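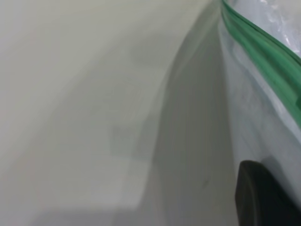
**Soft plastics collection trial, Drendwood -- second progress report**

Friday, November 1, 2019

Prepared by Keith Merrick for the Santoso grants office

## 1. Status

The trial is running on its revised timetable. Kerbside collection began in March in the northern half of Drendwood and was extended to the southern half once the second truck was fitted with a side cage. Of 3,161 eligible households, 847 have registered and been issued a roll of collection bags. Registration is open until the end of the trial.

Three of the four items in the work plan are complete. The outstanding item is the contamination audit, covered in section 3.

## 2. Collection and baling

Households place filled bags in the yellow-lidded bin, tied at the neck. Drivers do not separate them. Bags are pulled by hand at the front of the sorting line at the transfer station and stored in the covered bay until there is enough for a bale.

The baler supplied by Bikomex was commissioned late. The delay was caused by the power supply to the bay, which had to be upgraded to three-phase, and the cost of the upgrade was met from the council's own maintenance budget. No grant money was used. The machine has since produced nine bales. One was rejected by the reprocessor at Gronamholm for moisture and has been broken open and re-dried. The other eight were accepted at the agreed price.

Bale density is below the figure in the supplier's manual. Mixed film traps air, and the operators now run a second press stroke before tying. This adds time to each cycle but has brought the weights up to what the reprocessor will take without a surcharge.

## 3. Contamination

The audit was to be done by an outside contractor. The contractor withdrew, and Ro-un Heo has drawn up a shorter method that our own staff can carry out. It uses a fixed sample from each collection round, weighed wet and again after drying, with rejects sorted into food residue, rigid plastic and other.

A first run was done to test the method and the results are not reported in this document. The scales drifted during the session and the weights cannot be relied on. They have been recalibrated.

Line staff report that bread bags and frozen food bags arrive fairly clean. Meat trays with the film still attached are the most common fault. The household leaflet does not mention trays at all -- an oversight on our part -- and the wording will be changed at the next print.

## 4. Budget

Spending is under the approved amount for the period. The underspend sits in the audit line and we ask that it be carried forward. Fuel is over budget on account of the longer southern round and will be covered by savings on printing.

## 5. Next period

- Complete the audit on all rounds using the revised method
- Reissue the leaflet with trays listed as not accepted
- Fit a gutter along the open side of the storage bay
- Agree a price with Gronamholm for the remainder of the trial

A decision on the carry-forward is needed before the audit rosters can be set. Questions on the audit method should go to Ro-un Heo, and all others to me.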